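Tuesday, evening

I went to the registration office in Kanbridge before it opened, and there were already many students on the stairs. My number was 15. The woman at the desk looked at my papers and said the fee receipt was missing. I had paid the deposit of 400 two weeks ago at the bank in Trindlow, but the bank paper is not enough, they want the stamp of the college on it. So I went down to the cash office, waited again, got the stamp and came back up.

Lizelle Nkuna was behind me in the line. She is also new, she will study nursing and I will study surveying. She told me she applied to three places and Vornosberg answered first. We shared her bread and talked about the hostel. The rooms are given in May, and there are roughly 1,000 new students, so we must apply this week. I wrote it on my hand so that I don't forget.

After lunch my file was accepted. I have now a student number but no card. For the card I must bring two small photos, and I had only one with me. This made me a little angry with myself, I had read the list many times at home.

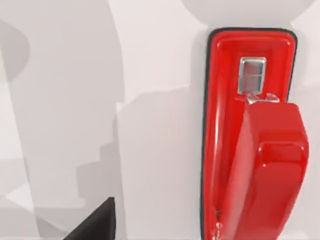
The red phone on the wall.

I called Mother at 10 to tell her everything. She asked if I was eating well and after that she asked about the money. I said there is enough until the end of the month. I think it is true if I walk to the lectures.

Tomorrow: photos, the hostel form, and ask which building is for the mathematics test. Also give back Lizelle's pen, it is still in my bag.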